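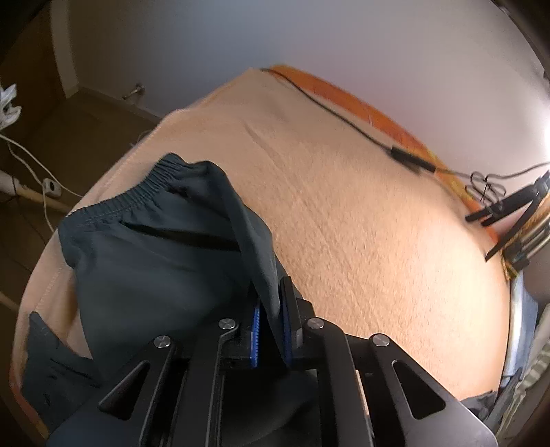 Joscha Hellwig
February

I fold pants on the bed now. For years I did it standing in front of the dryer with one leg of whatever it was dragging on the floor, and they went in the drawer looking like it.

The old peach fleece blanket is good for this. It has pilled over the years and the fabric grips, so track pants with a bit of shine to them stay put while you line up the second leg. On a smooth bedspread they slide.

My order for anything with an elastic waist:

Lay it flat and find the waistband. Pull the waistband straight from both sides, then let go. Push the pockets back in and run a hand over the opening. Bring one leg over the other, seams together. Tuck the crotch point in so you have a straight edge, then fold from the ankles up in thirds. Waistband goes on the outside, which makes it easy to tell the pants apart in the drawer.

Dark things are the hard part. Navy and black look the same to me after 8 in the evening, and I have put the wrong pair in my gym bag more than once. I do the dark pile on Friday mornings if I can, with the curtain open.

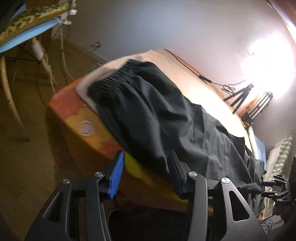

The drawer

It's a Faltby, the low one, 32 inches wide. I stand the folded pants on end in a single row, dark ones at the left. Before this they were stacked, and I wore the top two pairs all winter.

Boonsong Ruangrit asked in the comments last time if rolling saves more room. I tried it for 20 days. It saved a little, but the elastic waists came unrolled every time I took something out, so I went back to folding.

Drawstrings I tie in a loose bow before they go in the wash. I still have one pair where the string went inside and I haven't fished it out yet. The safety pin is in the kitchen somewhere.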